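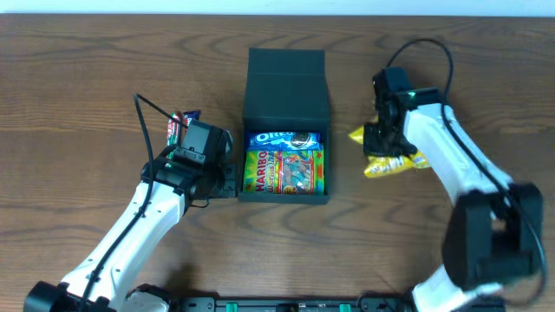 September, treat boxes, 2:40 pm

Back on the packing for the Nustport order. Bronwyn McPhee settled the contents this morning: one Oreo package and one Haribo bag per box, the Worms. No third item for now. The earlier plan had a card in there as well, but she wants that held over until the wording is agreed.

Layout, so we all do it the same way:

Oreos first, lying flat across the back, lettering up, tight under the hinge side. Haribo bag second, in front of them, also flat. The bag takes up most of the box, so if it goes in first the Oreos end up on top of it and the lid sits high. Window side of the bag up so the candy shows when the lid comes back. The Haribo name reads sideways this way. I tried the bag turned the other way and the ends curl up against the walls. Sideways it stays.

Lid: fold it all the way back before loading. The crease across it wants to bend partway and then the front panel flops forward onto your hands. Press along the crease once with a thumb and it behaves better. Don't press hard, the first one I did has a white line in it now and is set aside as a sample.

Walls are thin. Pushing the bag down at the corners bows them out. Flatten the bag on the table first, let the air inside spread, then lower it in level.

Weights. Empty box is 68 g on the small scale. I packed 2 full ones and they came out close enough to each other that I'm not going to weigh every box. Will write the packed figure on the sheet by the scale once the final bags are in, as these were bought locally and the case stock may be a different size. Check that before cutting any filler.

Stock: 592 boxes on the Ruddock invoice, all the dark ones. Plain lids, no printing. Bronwyn asked if we should put a sticker on them. I'd like to see it on one box before we order a roll. Job number for anything charged to this is 2,047.

Shake test: closed one, turned it on its side, walked it to the loading door and back. Oreos had slid toward the left wall, bag hadn't moved. A strip of tissue at one end of the cookies would probably fix it. Tried folded kraft paper as well and it was too stiff, it lifted the wrapper up at that end.

Still to do:
Ask Peltcombe for a tissue price, in white and in dark gray.
Find out how many boxes go in the Serkavport shipping carton laid flat. Stacked on edge is out, given the above.
Move the open cases of candy off the windowsill side, it gets sun after lunch.
Bronwyn to confirm best-by dates on the case stock before we start closing lids.

Stopped at 4:15.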